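Week 3: Can a robot do your chores yet?

Short answer from me — some of them, slowly, on a good day. Dorin Olteanu ran 176 tries at folding towels for our course, and I'd call the results mixed (the full table is in your packet). A towel never lands the same way twice, and that drives these machines nuts!

Shop floors are kinder. Parts show up where you expect them, so bolting and sorting are pretty well covered. Loose stuff is still the hard part. Look at how the sleeve and plastic bunch up on this arm, then imagine asking a robot to smooth them out.
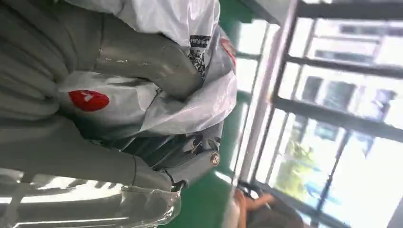

For next time

Read the Fevurcombe chapter, the first three sections only. Then pick one chore you did this week and write down every grip you used, even the dumb little ones. Emanuel Căpraru has the sign-up sheet for the lab slots.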